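September 17, 2021
Zaltevdale night street survey, curb and verge notes

Second pass over the residential section for the Rutorholm resurfacing file. Length walked 1,183 m. Meter set to the 3,000 range at the start, dropped to 2,000 after the first readings came in low. Should have been on 2,000 from the beginning – the May sheet says so.
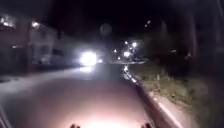
Curb face is the most useful edge reference after dark. Asphalt gives little to work with beyond the near patch. Grass verge is tufted and uneven, so verge width goes in as a range. Oncoming headlights wipe out the middle distance; discard any reading taken against them and repeat.

Building side still to be entered on the Tultaline sheet. Facades are pale and low. Log wall or window light separately from street lighting – I merged the 2 columns in May and had to redo them.

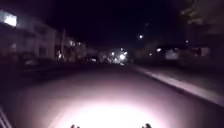 Photo: Gatti survey archive

No lane markings in the lit area, so offsets are taken from the right-hand curb. Carry over: spare battery, new chalk, check column headings before printing.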